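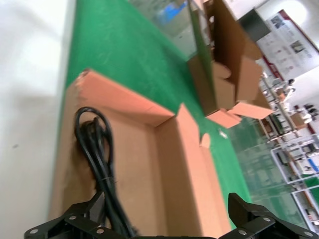 Small kitchens get their own showroom, and it is not small

Oct 16, 2025

Anyone who has tried to open an oven door and a fridge door at the same time in a galley kitchen will be pleased to hear that help is coming. It will be housed in a former carpet warehouse with room for a decent game of five-a-side.

Tilamance, the fitted kitchen firm, opens its first showroom for small homes in Holletti in November. There will be 46 room sets, the tightest of them copied from a flat above a chip shop where the present owner dries her plates on the windowsill.
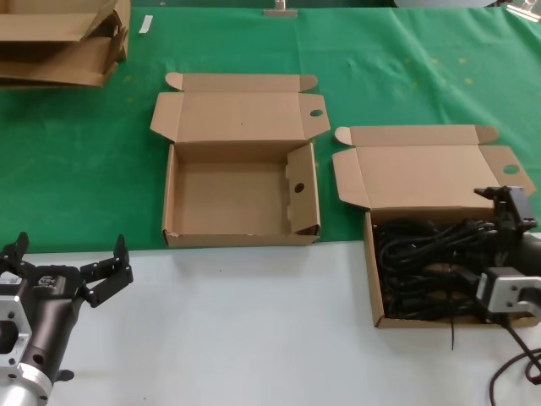

Lwazi Visser

The displays are the work of Adach, a two-woman design studio which was told to stick to real floor plans and leave the ceilings at their real height. Visitors over six foot may wish to take this as a warning. There are pull-out larders, a sink with a chopping board for a lid, and a table that folds down from the wall and, on the preview evening, did so once without being asked.

Prices start at £2000 for units and worktop, fitting extra. Taps are also extra. So are handles, though the firm points out that several of the doors don't need them, as you push them and they spring open -- a feature best enjoyed by people without toddlers.

The old carpet business, Haddadin, closed last spring and its sign is still up over the loading bay. Tilamance has permission to replace it but says the new one has been made too wide for the wall. A shorter version is on order.

The council received 209 comments on the change of use. Most of them were about parking. The site will have 274 spaces, which works out at nearly six for each kitchen, and a small café at the back where the kettle, on the night I went, shared its only socket with the till.

Doors open at ten, Tuesday to Saturday. Bring your measurements, and if you can bear it, measure the radiator too.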